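Skostis hand-held, finger aperture reading wanders after collar change

Skostis Tools > Calibration and Upkeep

flatwasher_k wrote:
Aperture on our Skostis hand-held no longer returns to the same zero. Worse on soft goods, and knit is the worst of those.
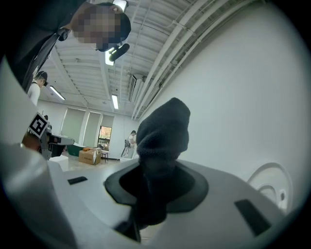

Setup
Skostis hand-held, white body, black rubber collar, square marker at the top of the finger. Aperture is computed from the marker position in the onboard wide-angle view. There is no encoder. Tracking goes through a Karras box and the logs land on a Jirna server, where the pick gets replayed on the arm cell.

Symptom
With the fingers fully closed on nothing, the reading should be zero. For the first part of a shift it is. Later on it reads up to 2 mm open with nothing between the fingers. If I open and close a few times it comes back partway. The calibration file is dated 28th July and was made the same day I swapped the collar. The old collar had a split at the lip.

Checked so far
Marker glue is good on all four corners. Finger pivot has no play that I can feel. Lens wiped. Exposure is fixed at 1/200. I have 417 logged picks on the new collar and the drift shows up in most of the late ones.

What should I look at next? I would like to avoid a full recalibration if the cause is mechanical, as it will only drift again.

shimstock wrote:
Collar seat. When you press a new collar in, it can look fully home and still be proud on one side. The lip then rubs the finger link near the closed position and the finger stops short. As the rubber relaxes during use, the rub point moves and so does your zero.

Pull it, clean the groove, reseat it, and go around the rim with a plastic spudger. Don't use a screwdriver. I have seen two collars cut that way.

flatwasher_k wrote:
Groove was wiped with alcohol before I fitted it. I did not use a spudger, only thumbs. Will pull it tonight.

badger_axis wrote:
I don't agree that it is the collar. A rub at the closed position gives you a fixed offset or a stick-slip pattern. You describe something that grows over a shift and partly resets when you cycle the fingers. That is lint.

Knit goods shed. The fibers get dragged down with the fabric and pack into the finger pivot behind the collar. Cycling the fingers pushes some of it out, so the reading improves, then it packs again. You can't feel it as play, since it takes play away.

Take the pivot cover off and look with a flashlight.

shimstock wrote:
Lint in the pivot gives you drag. It doesn't stop the finger from closing if the return spring is in spec.

badger_axis wrote:
"If the return spring is in spec" is carrying a lot there. The Skostis spring is weak on purpose so the operator's hand doesn't tire. Ours stopped short on fleece with a spring that measured fine on the bench.

coldstart417b wrote:
Before taking anything apart, find out whether the finger is really open or the software only thinks it is. Put a feeler gauge between the pads when it reads 2 mm. If the gauge won't go in, the mechanics are fine and both of you are wrong.

Other thing to look at is the Karras side. The marker pose is averaged over a window, 300 frames by default on the older firmware. If the marker is partly covered by a hand or by fabric for part of that window, the average carries the bad frames along for a while after the marker is clear again. Slow drift, partial reset on cycling. Fits as well as lint does.

flatwasher_k wrote:
Feeler gauge is a good idea and I should have done that first. The operators do get their hands near the marker, mainly when they steady a soft item on approach. In the photo in my first post the hand is right beside the base of the marker.

coldstart417b wrote:
Yes, I saw that. Turn on the detection confidence column in the Jirna export and plot it against aperture. If the wander lines up with low confidence you have your answer without a tool in your hand.

tenths_only wrote:
Adding something on marker angle. In the photo the marker is tilted and it sits well out to the side of the view. On a lens that wide, the corners of a square marker near the edge are a poor place to take a measurement from. A small error in the lens model turns into a visible error in aperture. If the calibration was done with the fingers mid-travel only, closed position is extrapolated.

How many positions did you hold during the calibration?

flatwasher_k wrote:
Fully open, half, and closed. Followed the Tratmont procedure, which we use for all the hand-helds here.

tenths_only wrote:
The Tratmont procedure is fine, but it was written for the older fingers. For the curved ones I add two more stops between half and closed. It takes a few extra minutes. I'm not saying this is your drift, because a bad lens model would be wrong by the same amount all shift. It will make whatever you have look bigger, though.

flatwasher_k wrote:
Results from last night.

1. Feeler gauge at an indicated 2 mm: a thin blade goes in, the next size up does not. So there is a real gap, but it is a good deal smaller than the reading.
2. Pulled the collar. One side had not been seated. There is a shiny patch on the lip where it touched the link.
3. Pivot cover off. Gray felt pad of lint behind it, packed hard. Came out in one piece with tweezers.
4. Confidence column plotted. It dips when the hand is close, and the reading lags afterward.

So that is a bit of everything. I reseated the collar with a spudger, cleared the pivot and cut the averaging window. Ran it for a full shift on the same knit goods. Zero held to within what I can measure until the last hour, then it moved slightly.

badger_axis wrote:
Last hour is lint again. You need a cleaning interval. We do the pivot at every battery change when running knit or fleece, and once a shift on anything else. Dry brush and vacuum. No compressed air – it drives the fibers further down into the body and you will be taking the whole shell off to get them back.

shimstock wrote:
Agree on the compressed air. Still say the collar was your main gap. A shiny patch means contact, and contact means it wasn't closing.

badger_axis wrote:
He changed three things at once, so neither of us gets to claim it.

shimstock wrote:
Fine. Put the lint back in and rerun it then.

coldstart417b wrote:
Please do not put the lint back in.

What did you cut the window to? If you go very short the aperture gets noisy and the replay on the arm cell will chatter at the closed end. Better to leave it moderate and drop frames under a confidence threshold before averaging. There is a setting for that on the Karras, under the tracker tab, off by default. Needs firmware from last August or newer.

flatwasher_k wrote:
I had gone very short, and yes, chatter on replay. Put the window back up partway and switched the threshold on. Much cleaner. I also asked the operators to keep the steadying hand lower on the finger so the marker stays clear. We'll see how long that lasts with small items.

Remaining to do: recalibrate with the two additional stops from tenths_only, and write the pivot cleaning into the shift sheet.

tenths_only wrote:
Do the cleaning right before the recalibration, and let the new collar take a set first. Leave it closed on a piece of scrap cloth overnight. If you calibrate on a fresh seat you will be back in this thread in a week.

flatwasher_k wrote:
Collar is closed on scrap now. Is there a part number for the spare pivot cover? One of the clips on ours cracked coming off.

shimstock wrote:
Not sold separately as far as I know. You get it with the pivot kit. A dab of hot glue on the dead clip will hold, but keep it off the outer edge or the cover won't sit flush. Ours has been glued since spring.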